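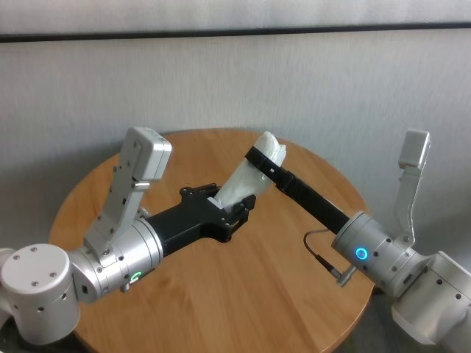

## 4. Care of the round table (Flekska)

1. Take all things off the wooden top before you start.
2. Wipe the top with a soft cloth, always along the grain. Use only a little water.
3. Wipe the curved edge last, then dry everything with a second cloth.
4. Wait 10 minutes before you put anything back.

**Note:** Keep the table 7 cm away from the wall, so the rim does not rub on the paint.

**Caution:** Do not use bleach or rough sponges. They leave marks which cannot be removed.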